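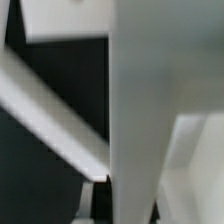 Masking the gripper out of a wrist camera feed

May 5, 2024

If your perception code has ever reported a large, smooth, featureless object exactly four inches from the tool, and has gone on reporting it wherever you drive the arm, congratulations. You have discovered your own finger.

This tutorial covers the fix I use in Latby, the small perception package we run on our arms. The idea works in any stack that can hold a picture and a joint angle at the same time. You need a wrist camera, a gripper that reports how far open it is, and an afternoon you weren't going to enjoy anyway.

Why bother

A finger close to the lens does two kinds of damage. The first is obvious: it covers things. You can't get those pixels back, and no amount of parameter tuning will let you see through plastic. The second is worse. The finger has long, straight, high-contrast edges, and edge-hungry code loves it. Our tracker once picked the side of the finger as its best landmark, concluded that the arm had never moved, and was very confident about it.

Pale grippers working around pale furniture make this harder. If the finger is light gray and the shelf is white, a color threshold will happily take both. I spent most of February on color thresholds. Please don't.

What we'll do instead is build the mask from the gripper's own position. The camera is bolted to the wrist, the fingers are bolted to the wrist, and the only thing that changes between them is the opening. One number in, one mask out.

Before you start

Check that the camera mount is tight. Check again. The whole method assumes that the camera and the gripper are fixed to each other, and a mount with a little play in it will give you a beautiful mask of where the finger used to be.

Lock exposure and focus. Auto exposure will brighten everything when the arm looks into a dark cabinet and dim it again when it comes out, and the finger's outline will swell and shrink along with it.

Step 1: Record a sweep

Clear the space in front of the camera and run the gripper slowly from closed to open. Save a picture and the reported opening at each stop. Our gripper, a Holmgren two-finger, gives its opening in counts from 0 to 300, and I stop every 10 counts.

latby record --sweep 0 300 --step 10 --out sweep_a

Now move the arm somewhere else, with a different background and different light, and do it again. Then again. The finger should be the only thing that stays put from one sweep to the next, so the more the background changes, the better. I do 19 poses. It could be fewer, but I had already written the script and it felt rude to stop it.

Pick some poses that look into something dark and some that look at something bright. A dark opening behind the finger gives you a crisp edge. A white panel gives you almost nothing. You want both in the set, so that the easy pictures can make up for the hard ones.

Step 2: Find what doesn't move

For each opening value, stack the pictures from all the poses and work out how much each pixel varies. Finger pixels vary a little, from lighting. Background pixels vary a lot. Threshold the result and you have a rough mask.

latby build-mask --in sweep_* --method variance --out masks_raw

Look at the output. With your eyes. It takes two minutes and will save you from the following:

Holes in the middle of the finger. This is usually light from overhead sliding across a smooth surface as the wrist tilts. Fill them. A finger has no business having holes in it unless yours was sold that way.

A mask with an extra island in it. Something else stayed still in every pose, most often a cable. If it really is always in view, leave it in the mask. If it was only taped there on the day, remove the tape and repeat step 1, using whatever language you find helpful.

A mask that covers everything. Your poses were too much alike. Move the arm more.

Step 3: Grow the edge

A finger this close to the lens is out of focus, so its outline is a soft band where finger and background are mixed together. The variance mask will cut somewhere through the middle of that band, and the leftover fringe is exactly the sort of thing a feature detector will grab.

Grow the mask outward by a few pixels. I use 8 on our camera. Too little and you keep the fringe; too much and you throw away the part of the view right beside the fingertip, where the grasping happens and where you would most like to see. Start at 4 and go up until the false features stop.

latby grow --in masks_raw --px 8 --out masks

Step 4: Interpolate between stops

The gripper will never sit exactly on one of your recorded values. It will sit on 137, because it has a sense of humor. Take the two nearest masks, 130 and 140, and use the union of both. You can do something cleverer with distance fields, and I did, and it ran slower and nobody could tell the difference, including me.

Step 5: Match the timestamps

This one bit me hardest. The picture and the gripper reading come down different wires at different times. On our setup the picture shows up 185 milliseconds after the moment it was taken, while the gripper reading is nearly fresh. Pair the newest of each and the mask runs ahead of the finger whenever the gripper is moving.

Keep a short buffer of gripper readings and look up the one that matches the capture time of the picture:

opening = gripper_buffer.at(image.capture_time)
mask = masks.lookup(opening)

Use capture time, not arrival time. If your driver only gives you arrival time, measure the delay once and subtract it. It's ugly and it works.

Step 6: Use the mask everywhere

Apply it before feature detection, before depth fusion and before anything that computes an average. That last one catches people. A big gray finger in a dark cabinet will drag the average brightness up, and any code that decides "too dark, turn on the lamp" will decide that things are fine.

For depth, mark the masked pixels as unknown. Do not mark them as empty. The planner treats empty space as an invitation. We learned this with Mandholm, our planner, which drew a very elegant path straight through the edge of a shelf it had been told wasn't there.

Checking your work

Replay an old log with the mask drawn in bright pink. Watch the edge of the finger while the gripper opens and closes. If pink leads or trails, go back to step 5. If pink stays put but sits to one side the whole time, the camera has shifted and it's time for a screwdriver and a fresh sweep.

Then count tracked features inside the old finger region. The answer should be zero. If it's one, go find it, since one stubborn feature on a finger can outvote a fair number of honest ones when the rest of the view is blank.

Known problems

Held objects aren't covered. Once the gripper picks up a box, the box moves with the wrist too, and the tracker will fall in love with it just as it did with the finger. There's a half-finished branch for this called widton. It masks the held object by watching for things that start moving with the camera after the gripper closes. It handles boxes. It does not handle bags, and I would rather not talk about the bags.

Changing fingertips means a new sweep. Keep one mask folder per set of tips and put the tip name in the folder name. Mine are called masks, masks2 and masks_new, and masks2 is the newest.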